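Getränke am Schreibtisch: Wohin mit Flasche und Becher?

Ein Gespräch über Arbeitsplatten, Standflächen und Restmengen

09/08/2025

Im Bürohaus Minumgate werden Schreibtische selten nur zum Schreiben benutzt. Auf den Platten stehen Getränke, Verpackungen und Drucksachen, oft über mehrere Tage an derselben Stelle. Die für Einrichtung und Reinigung zuständige Planerin des Büros Clurkutham hat für den Standort eine Ablageordnung verfasst. Sie umfasst 2 Seiten und gilt seit dem Einzug des Mieters Mulusow im Oktober.

Ausgangspunkt war nach ihren Angaben die Reinigung. «Eine Platte, auf der etwas steht, wird nicht gewischt. Der Reinigungsdienst darf Gegenstände nicht versetzen, das ist vertraglich so geregelt.» Gemeint sind damit auch geschlossene Flaschen. Für sie sieht die Ordnung einen Streifen an der Rückkante vor, 84 Millimeter tief und frei von Papier.
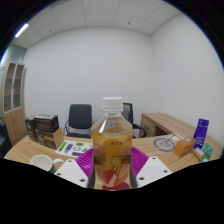

Getränkeflasche mit weißem Schraubverschluss, dahinter die helle Holzplatte mit Becher und dunklen Schachteln.

Bei Flaschen unterscheidet die Planerin nach Schwerpunkt und Verschluss. Eine volle Kunststoffflasche stehe auf einer waagerechten Platte stabil, eine fast leere lasse sich schon mit dem Ärmel umwerfen. «Entscheidend ist, ob der Deckel ganz zugedreht ist. Zuckerhaltige Getränke sind auf Holz das größere Problem als Wasser. Der Rand klebt, dann haftet Staub, und beim Abreiben leidet die Oberfläche.» Sie empfiehlt ein feuchtes Mikrofasertuch, lauwarmes Wasser und wenige Tropfen neutrales Spülmittel, anschließend trockenes Nachwischen in Faserrichtung. Scheuermilch ist im Haus nicht zugelassen.

Schachteln behandelt die Ordnung getrennt. Sie dürfen auf dem Tisch bleiben, solange sie nicht über die Kante ragen und die Stapelhöhe unter der Unterkante des Bildschirms liegt. Leere Kartons gehören am selben Tag in die Altpapiersammlung. In der Praxis, sagt sie, sei diese Regel am schwersten durchzusetzen. «Man sieht einer geschlossenen Schachtel nicht an, ob sie leer ist. Also bleibt sie stehen.»

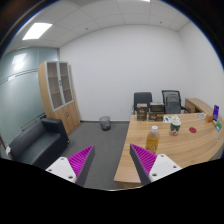
Für die Tische selbst hat Clurkutham Platten des Herstellers Upadhyay gewählt. Die Lieferung kostete 480 Euro je Arbeitsplatz, einschließlich Montage. Ausschlaggebend war die Kante: Sie ist gerundet und versiegelt, Flüssigkeit zieht dort langsamer ein. «An der Kante beginnt fast jeder Schaden. In der Fläche hält der Lack einiges aus.» Bei einer Stichprobe an 40 Tischen fand sie Ränder überwiegend auf der Seite, auf der auch die Maus liegt.

Becher ohne Deckel werden strenger gehandhabt. Sie sollen auf einem Untersetzer stehen und abends in die Teeküche zurück. Einwegbecher werden vor dem Einwurf geleert, weil Restflüssigkeit den Sack beschwert und die Naht aufweicht. Filzuntersetzer lehnt sie ab, da sie Feuchtigkeit gegen den Lack halten; bewährt habe sich Kork mit glatter Oberseite.

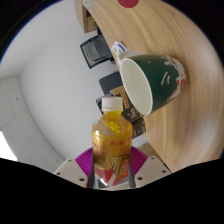 Wie lange darf eine angebrochene Flasche auf dem Tisch bleiben?

«Bis zum Ende des Arbeitstages. Danach kommt sie in den Kühlschrank oder wird ausgeleert. Den Deckel schrauben wir vor der Rückgabe wieder auf, der Automat nimmt sie dann ohne Tropfen an.»

Eine Überarbeitung der Ablageordnung ist vorgesehen. Geändert werden soll der Abschnitt über Drucksachen, der bisher keine Frist nennt. Für die Getränke bleibt es beim Streifen an der Rückkante.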